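A second pair of hands for the desk

Numomwood's Bruser kit has one job: it puts a desk back the way you like it. You get two arms, a small camera at the wrist and a box of cables, and you teach it by guiding the grippers through the job yourself. I had it for 3 days at the firm's Deltthorpe workshop and was grinning by lunchtime on the first.
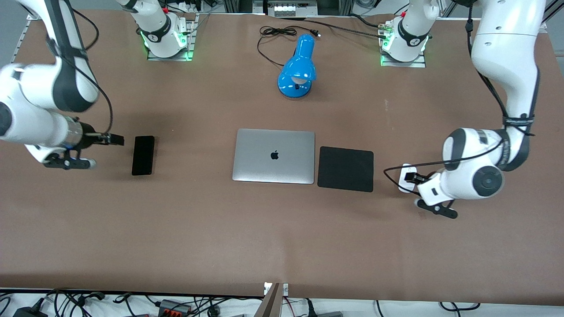

Teaching is the lovely part. You move, it copies, and if you fumble you simply start again (I fumbled a lot). The handbook asks for 200 goes at each new job, which sounds grim, but the rhythm is oddly soothing with the radio on.
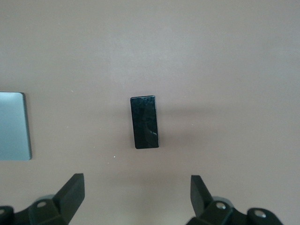
Mirko Ruggiero is less smitten. He told me he would want quieter joints and a much shorter handbook before he let one near his own study, and he thinks the set-up needs a free afternoon.

Fair points, both. I'd add that the software menus are a muddle, and saving a job takes far too many clicks.

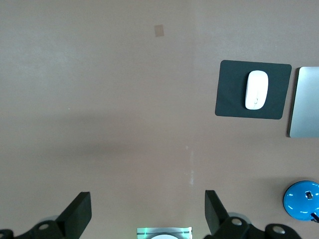 Small, ordinary things are where I'd begin with a new Bruser. A white mouse on a dark pad makes a fine first lesson, with plenty of bare table left for clumsy early tries. Leave cups for week 2.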